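Compré la mesa Velletti en julio, después de ocho meses comiendo en una plegable. Es el modelo de comedor para 6 personas, con tablero de madera clara en acabado brillante y estructura metálica oscura. Pagué 844 euros en la tienda; en la web costaba 956 con transporte, así que fui a recogerla con la furgoneta de mi cuñado.

## Montaje

Viene en dos cajas. La del tablero pesa bastante y hacen falta dos personas para sacarla sin arrastrarla. Las patas van con 4 tornillos cada una y la llave incluida es corta, de las que dejan marca en la palma. Usé una carraca y en menos de una hora estaba montada.

Las instrucciones traen un error: el dibujo del travesaño está invertido respecto a los agujeros. Llamé a Dirport, que lleva el servicio posventa, y me atendió Delia Costache. Me dijo que le diera la vuelta a la pieza y que la hoja se corregiría en la próxima tirada. Encajó a la primera.

## Uso diario

No cojea. Mi suelo tiene un desnivel junto a la ventana y bastó con girar un poco una de las patas regulables. Tampoco se mueve al cortar pan o al apoyarse en una esquina para levantarse.

El brillo tiene su parte mala. Las huellas se ven, sobre todo por la mañana, y un paño húmedo sin secar después deja velo. Yo paso microfibra seca al terminar de cenar. Con vinagre diluido no he notado cambios en el barniz, aunque el fabricante recomienda jabón neutro.

A los dos meses tiene una raya fina, de arrastrar un plato de barro sin esmaltar por debajo. Probé la cera de retoque Zukari en tono claro: la disimula de frente, pero al trasluz se sigue viendo.

La luz del techo se refleja bastante en el tablero. Si trabajas con portátil, conviene sentarse de espaldas a la ventana o poner un mantel individual. 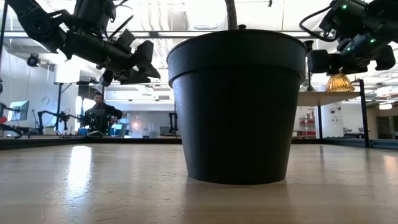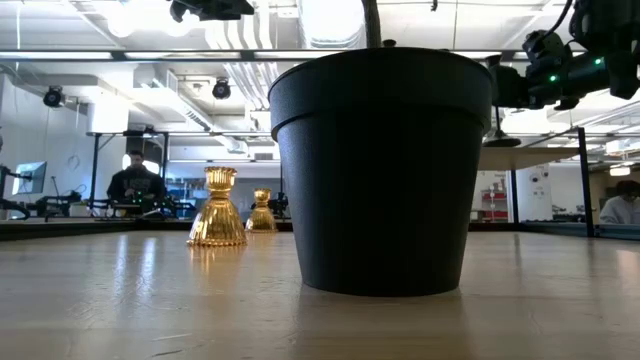 ## Comparada con la Van den Broek

Antes de decidirme vi la mesa extensible de Van den Broek, que tiene en casa mi compañera Roos Verstraete. El acabado mate es más sufrido y el sistema de extensión va suave, pero abierta se nota la junta central. La Velletti es de una pieza y no se amplía. Para quien recibe visitas a menudo, compraría la otra.

## Valoración

Le pongo un 4 sobre 5. Le quito un punto por el barniz, que se raya con facilidad, y por la hoja de montaje. La garantía cubre la estructura, pero no la superficie; preguntad por ese punto antes de pagar.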